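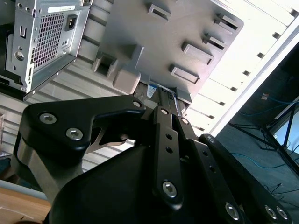 The power supply inside the case, with its vent grille and power inlet, next to the gray plastic panel.

How to Take the Power Supply Out of an Old Desktop

Posted 27 January 2024

These steps are for a standard desktop tower with a separate power supply. I wrote them while stripping parts from a Kallulden office machine, and they carry over to most towers of that age. Small form factor cases often use a different bracket, so check the manual for those.

You will need a Phillips #2 screwdriver, a small dish for screws, and a flashlight.

Before you start

Shut the computer down and unplug it at the wall. If the supply has a switch on the back, set it to off. Hold the power button for 8 seconds to drain what is left in the board. Take off the side cover and lay the tower flat with the open side up.

Touch bare metal on the case before you reach in, and do it again whenever you come back to the work.

Disconnect the cables

Start with the wide main connector on the motherboard. Press the clip and pull on the plug itself, never on the wires. Old ones can be stiff, so rock it gently from end to end. Next, unplug the smaller processor power lead, which is usually near a corner of the board.

Follow the remaining leads to the drives and any graphics card and unplug those too. Cut cable ties with side cutters and keep the blades away from the wires.

Remove the unit

Support the supply with one hand and take out the screws that hold it to the back of the case. Most have four. Some cases also have a metal latch or a ledge under the unit. Slide the supply toward the front of the case until it clears the rear opening, then lift it out by the metal housing.

If it catches, look for a plastic panel or drive bracket in the way. Plastic tabs on older cases get brittle, so release them one at a time and don't pry with the screwdriver.

Do not open the power supply. The parts inside can hold a dangerous charge long after it has been unplugged.

Write the wattage on a piece of masking tape and stick it to the housing. Put the screws in a bag and tape that on as well.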